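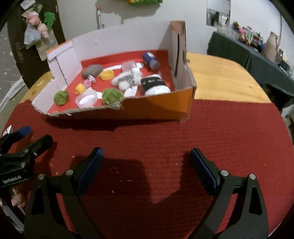
Box at the start of a take, both grippers in.

pebble_69
ok so box sorting, 2 grippers, red cloth under it. 3 evenings in and I've got 200 takes. Question – do I keep the same box the whole way thru or swap it? Front rim is all torn now and I'm worried the model just learns "ragged edge = box".

flivero
swap it. did the same box for all of mine on the Hrytsenko arm and it was useless with any other

Batadville
Disagree. Torn rim is fine, real boxes are torn. Change what's IN it. Stones, caps, yarn balls, move them about every take. And the cloth, the red lining on red cloth can't help with finding the floor of the box.

pebble_69
lining is staying for now, half the takes have it. moving stuff every go already, see below

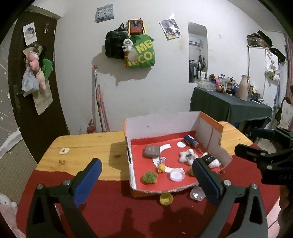

Hevow, June

Yellow lid out on the cloth in this one, and the green pompom in the box. Clear tub still a pain, pads slide off it.

flivero
keep the slips in! mark them as fails, dont bin them

Batadville
Only if you mark them properly. I had 69 fails in with the good ones and it learnt to drop things very nicely.

pebble_69
ha. ok, seperate folder then. What about the shadows on the cloth, anyone bother with those?

flivero
no. shoot some mornings, some with the lamp on, done

Batadville
I'd bother. One lamp position for the test takes at least – otherwise you can't compare.

pebble_69
will try both. new box tomorrow, keeping the torn one for testing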